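Amisix Support > Race Tracking > Ticket 693
Subject: Tracker drops to 0 km/h on the climb and the finish time comes out wrong
Status: Solved
Product: Amisix wrist tracker, used with the Hondarmont race page
Opened: 08/09/2019

Original message

Hi team! First off, I love this tracker. I've run two seasons of mountain races with it and I tell everybody at the start line to get one. So please read this as a bug report from a fan.

At the Hondarmont night ultra my dot on the live page stopped moving at the second aid station, Prostberg, and stayed there for the whole next climb. Then it jumped straight to the ridge. My family was following at home and thought I had quit! The finish time on the page is fine (chip mat), but the tracker's own file says I covered 56 km and the course is a good bit longer than that. All of the missing distance is on that one climb.

Settings at the start:
Mode: Ultra
Position fix: Smart
Upload: every 5 minutes
Battery at start: full
Battery at finish: still plenty, way more than I expected

Any ideas? I have another race coming up in the fall and I'd really like it to work.

Reply from support

Thanks for the clear write-up, and well done on finishing. Could you tell us:
Which firmware is on the tracker (Menu, About)?
Were you wearing anything over it on the climb?
Did you pause at Prostberg, and for how long?
Please attach the raw file too, the one ending in .trk.

Reply from customer

File attached. Firmware is 430. I did put a wind jacket on at Prostberg, with the cuff over the tracker, and I sat down for soup and a sock change. Long stop for me, the soup was fantastic. I didn't touch any buttons on the way out.

Reply from support

Got it, thank you. The file shows the tracker going into rest state during your stop. In Smart mode it does that when it sees no movement for a while, to save battery. It should wake up again when you start walking. Yours didn't wake until the ridge, where there is a gap of 898 m of climbing between one point and the next.

On firmware 430 the wake-up check looks at speed only. On a steep climb with poles your speed can stay under the limit for a very long time, so the tracker believes you are still resting. The jacket cuff has nothing to do with it.

Please try this:
1. Charge the tracker past half.
2. Update to the newest firmware from the phone app.
3. Under Position fix, change Smart to Always.
4. Restart the tracker and do a test walk with a long sit in the middle.

Reply from customer

Update done! It failed the first time at the very end with "cannot verify," then went through once I turned Bluetooth off and on again. Might be worth a line on the help page.

Test 1: Flat path by the river, long sit on a bench, walked on slowly. Tracker woke up within a few steps. Great.

Test 2: The steep stairs behind the Yupanqui climbing gym, up and down with poles (got some looks). Sat at the bottom, then climbed as slowly as I could stand. No gap in the line at all!

Test 3: Same stairs with Position fix back on Smart, just because I was curious. One small gap, a couple of steps long, then it picked up.
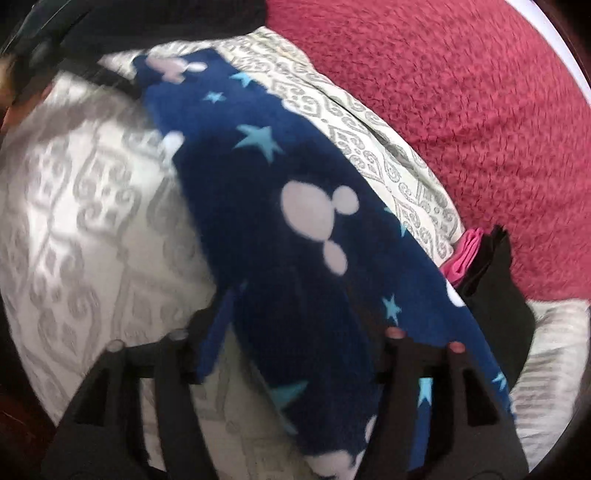
So Always is clearly the one for races, but Smart is much better than it was. The battery went down faster on Always, as you'd expect, and by my math I'd still get through a full night and most of the next day. I'm thrilled with that.

One more question. Can the old file be fixed? I don't need it for the results, I'd just love to have the whole climb on my map.

Reply from support

Excellent testing, thank you! We can't bring back points that were never recorded, but you can fill the gap from the course file. In the app, open the activity, tap Edit, then Match to course, and pick the Hondarmont route. The filled part shows as a dotted line, and the distance is corrected. Times inside the dotted part are estimates.

We've also added the Bluetooth tip to the update page.

Reply from customer

Worked on the first try. The dotted line goes right up the switchbacks and I can see every turn I was cursing at. Please go ahead and close this, and thanks for sticking with it!

Ticket closed by customer
Solution: firmware update, Position fix set to Always for steep courses
Tags: live tracking, ultra mode, rest state, missing distance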